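Reuse of Retired Desktop Towers as Classroom Workstations
Project report, hardware maintenance course, Summont Technical College, Jevville
Prepared by Garba Ogbonna

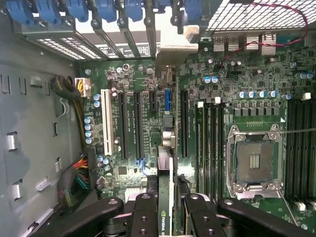

1. Purpose

The college had a stock of retired desktop towers in storage from an office closure in November. The project set out to find how many could be returned to use with parts already on hand, and how long the work would take per unit. The parts budget was zero. Only towers with a complete motherboard and power supply were accepted.

2. Intake

Each tower received a paper tag with a stock number. The series starts at 1652, following the last entry in the old inventory. A total of 44 towers passed the first inspection. The side panels were taken off and kept on a separate rack in tag order. Panels from different production runs look the same but do not always close properly, so mixing them costs time later.

3. Procedure

Power was disconnected and the case was laid flat with the open side up. Dust was blown out of the fan, the power supply and the rear vents. Cables were checked at both ends — a connector can look fully seated and still be up on one side.

Graphics cards were handled by the edges and the bracket. The latch for the slot was opened first, then the slot cover was removed and the card was lined up with its PCIe slot. Pressure was applied evenly along the top of the card until the contacts were no longer visible. The latch was then closed over the bracket. Loose wires near the slot were moved aside before the card went in.

After assembly, each unit was started with one memory module and the display connected. If it passed, the remaining memory was added and a test of 2 hours was run.

4. Results

Of the 44 towers, 31 completed the test and 13 did not. The failed units were set aside for parts. Most of the failures showed no display output with any card tried. Swapping the power supply brought no change in these units.

The Sellenetti bench supply used for voltage checks gave steady readings throughout. The Zeman test log sheet needed an extra column for slot position, which was added by hand from the second batch on. Entries from the first batch do not have this information.

5. Open items

Replacement clock batteries have not been ordered. Three side panels are bent and need to be flattened or replaced. Drive wiping is covered in a separate report.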